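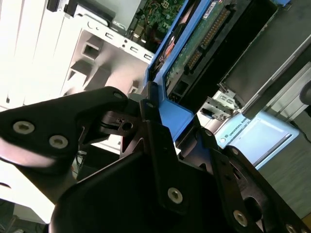

Section 5: Drive caddy removal

Bench manual, Tarbridge shared workshop
Text: Elba Retamal. Checked on the bench by Renzo Guerra, 8/9/18.

This section covers running the Elora arm on a desktop tower with a blue plastic drive caddy. Finish Section 4 (wrist camera and gripper check) first. If the gripper has been taken off since the last session, do Section 4 again even if the arm powers up with no faults.

5.1 Before you start

You need:
- the tower, unplugged from the wall, side panel off
- a screwdriver that fits the case screws
- a hex key for the finger plates
- a grounding strap for whoever works at the case
- a tray for loose screws

Two people run this job. One stays at the pendant with a thumb near the stop button. The other works at the case. Agree on who is who before the arm is switched on, and do not swap while it is moving.

5.2 Setting up the case

1. Lay out the tower so the caddy end is within reach of the arm. The wrist must be able to turn fully without touching the front bezel.
2. Push the case against the stop block and tighten the clamp by hand.
3. Move cables away from the path between the gripper and the caddy. Tie them back with a soft strap if they will not stay.
4. Check that the drive's own power and data leads are unplugged. Look at the connector directly. Do not judge this from the camera view.
5. Take out any screws holding the caddy to the case and put them in the tray.

Note: Some donor machines come in with the processor cooler already removed. The job can still be run on these. Keep fingers and tools off the bare chip, and do not power the board.

5.3 Checking the fingers

1. With the arm off, try each hex screw on the finger plates. They should be snug. If one turns easily, take it out, clean it, and put it back with a small drop of thread locker.
2. Open and close the fingers by hand. The linkage should move freely through the whole range.
3. Make sure the thin cables at the hinge block are not pinched with the fingers fully open.

5.4 Approach

1. Switch on the arm and load the job "Daza caddy" from the saved list.
2. Set speed to 20 percent. Leave it there for the first run on any new case.
3. Jog the gripper until it is lined up with the near end of the caddy rail.
4. Turn the wrist to match the slope of the rail. Small steps work best here. The camera sits close to the fingers, so a few degrees off will look like a lot on the monitor.
5. Lower the gripper until the fingers are level with the blue plastic. Stop there and look at it from the side.

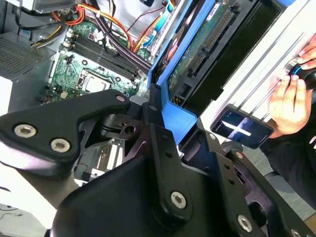 Figure 5-2. Gripper at the blue caddy, memory slots and processor to the left.

CAUTION: The drive's circuit board faces outward in this caddy. Grip the plastic only. A finger that closes on the board or on the row of gold pins will ruin the drive.

5.5 Grip and pull

1. Close the fingers until the force reading reaches 85, then stop. The full scale is 128. Do not go higher to make up for a poor position. Open up and line it up again.
2. Wait for the reading to settle.
3. The person at the case says "clear" and takes both hands away.
4. Pull back along the rail one short step at a time.
5. If the caddy sticks, press stop. Open the fingers, back the arm off, and look for a missed screw or a cable caught behind the rail.
6. Once the caddy is free of the case, move it to the foam pad and open the fingers.

CAUTION: Keep hands, tools and sleeves out of the case during steps 4 through 6. The arm does not sense contact from the side.

5.6 If the caddy slips

Wipe the gripping faces with a dry cloth and try again. If it slips a second time, change the finger pads. Spares are in the drawer marked Gatodville. Write the change in the bench log with your initials. Aldana Espinoza orders more pads in April, so tell her if the drawer is low before then.

Go on to Section 6 for putting the caddy back.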